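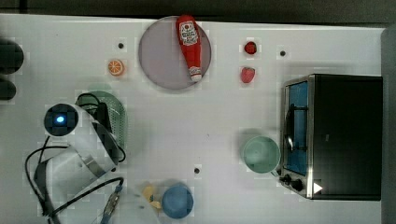 *Plush ketchup bottle on its plate, with the orange slice, the little red fruits and the toaster oven.*

# The Kanthorpe Pretend Kitchen Set

I've been selling play food for a while now, and this is the set I end up talking about most (sorry to everyone who came by my table in March and only wanted directions to the restroom). It's a mix of soft food, small fruit and a plate, and I put it together because the big boxed sets kept sending me forty things my own kids never touched. They wanted ketchup. They always wanted ketchup!

So the ketchup bottle is the star. It's red plush, cap and all, with a white oval label and a small tomato on it, and it's big. Lay it across the plate and it hangs over the rim. I love that about it, because little kids can grab it with both hands and really go to town on an imaginary plate of fries. It's soft enough that I don't flinch when it gets thrown, and it does get thrown.

## What you get

- 1 plush ketchup bottle
- 1 orange slice
- 1 strawberry
- 1 round dark red fruit
- 1 round plate in a pale lavender gray

The toaster oven is sold separately. It's listed as the Farquharson oven, item 248, if you want to add it to your order.

## A few words on the fruit

The strawberry has a nice textured surface and kids like running a thumb over it. The round dark red one is whatever your household says it is. At my house it's a raspberry in the morning and a tomato by dinnertime, and there have been arguments. The orange slice has an orange rind with lighter segments inside, and it gets used as a drink garnish, a steering wheel for a stuffed rabbit, and once in a while as food.

All three are small next to the bottle. I sell the set for age 4 and up and I'd stick to that, especially if you've got a baby crawling around who puts everything in their mouth.

## About the oven

The Farquharson has a black body with a silver metal frame, a glass door with a thin dark handle, and two black knobs. The inside is blue, and I still think it's the prettiest thing in my shop. The top is flat and black, and kids will use it as a counter whether you planned on that or not. Give it a table of its own if you can, or at least a good chunk of one. I had mine squeezed onto a shelf at first and the door kept bumping the bread bin.

## Cleaning

Wipe the plate and the fruit with a damp cloth and a drop of dish soap. The ketchup bottle I do by hand in the sink, cool water, then I squeeze it in a towel and leave it on the windowsill overnight. Please don't put it in the dryer. I did that with my first one and it came out looking like a sad sock.

## Price and shipping

The Kanthorpe set is $27. The oven is $151, and yes, I know that's a jump, so start with the food and see how it goes over.

I pack everything myself and ship from Masside. Orders placed by 21st February go out in the next batch, and anything after that waits for the one following. If you'd like the set in a Cluruvwood drawstring bag instead of the plain box, just say so in the order notes. Same price, and the bag is handy for car trips.

Returns are fine as long as the ketchup hasn't met any real ketchup.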